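How Do You Teach a Robot to Take Apart a Computer?

From the Gakik Kids' Science Pages
February 13, 2021

A robot arm doesn't know anything when it comes out of its crate. It doesn't know what a computer is, or which bits come out and which bits stay in. Somebody has to show it.

You might think that means typing a lot of instructions. Sometimes it does. But there is another way, and it is a bit like the way you learned to tie your shoes. A person does the job with the robot, and the robot keeps a record of every move.

Why old computers?

When people are finished with a computer, many of its parts can still be used again. The hard drive is one of them. It is the part that stores files, photos and games, even when the power is off.

Taking drives out by hand is slow and a bit dull. At the Vimlow workshop, people are teaching a robot arm to help with it. The project is called Brilero, and it began in July with just one computer on one table.

Two ways to show a robot

The first way is to hold the arm and move it yourself. The motors go soft so the arm can be pushed, and you guide it to the right spot. This is called hand guiding. It works well for big, simple moves.

The second way is remote control. The person stands back and moves a controller, and the arm copies. If your hand goes left, the gripper goes left. If you squeeze, the gripper closes. The grown-up word for this is teleoperation.

For a hard drive, the path matters a lot. The drive sits in a plastic carrier inside the computer case, and it has to come out along the right line. Pull it crooked and it can jam.

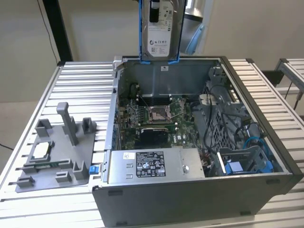
While the person is steering, a computer writes down where each joint of the arm is, many times a second. It also notes whether the gripper is open or closed, and it saves the pictures from the cameras. One full go at the job, from start to finish, is called a demonstration.

One demonstration isn't enough. If you had only ever seen one dog, you might think all dogs were brown. A robot has the same trouble. If it only sees a drive in one position, it may get muddled when the next computer is turned a little to the side. The Brilero team is aiming for 600 demonstrations, and in one week they finished 79.

What does the robot see?

Robots like this one often have more than one camera. One can stay still and look at the whole table. Another can ride on the arm, close to the gripper, so it goes wherever the gripper goes.

Both views are useful. From far away you can tell where the computer is, but small things are hard to make out. From up close you can see the edge of the drive and the fingers touching it, but not much of the rest of the room. Try it yourself -- hold a pencil close to your nose, then at the end of your arm, and see what changes.

The arm also has a teach pendant. This is a control box that a person can use to move the arm or start and stop a program. The big red button on it is the emergency stop. Press it and the arm stops moving.
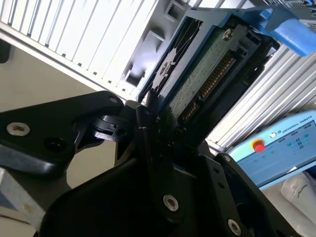
What happens after that?

The recordings go into a learning program. It looks for patterns, such as what the gripper does when the drive is close. Then the robot tries the job by itself, with a person watching. If it goes wrong, the team records more demonstrations of the tricky bit and the program learns again.

Try it at home

You need a friend, a blindfold and 3 plastic cups.

1. Put the cups on a table.
2. Your friend wears the blindfold and is the robot.
3. Stand behind them and gently guide their hands to stack the cups.
4. Ask the robot to stack them again without your help.
5. Move the cups to new places and try once more.

Was the last go harder? Talk about what your robot would need to get better at it.

Words to know

Demonstration: one recorded go at a job.
Gripper: the robot's "hand".
Teleoperation: moving a robot from a distance.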